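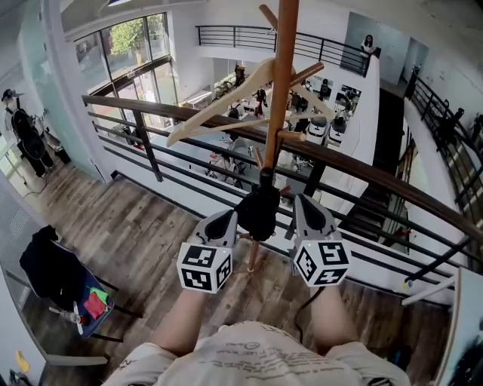

Unit 2: Handrails and guarding on upper floors
Tutor: Kyriaki Kokkinos

A handrail gives people something to hold. Guarding stops them falling over an open edge. One piece of joinery can do both jobs, but check each job separately.

Before you draw anything, note down:
Who uses the floor, and whether children visit
The drop to the level below
What the posts are fixed to

Loose furniture near an open edge can be used as a step - mark it on your plan.

Coursework: survey one landing in the Olelbridge building and draw it at 1:25. Hand in to Vangelis Rallis, room 713, by the end of February.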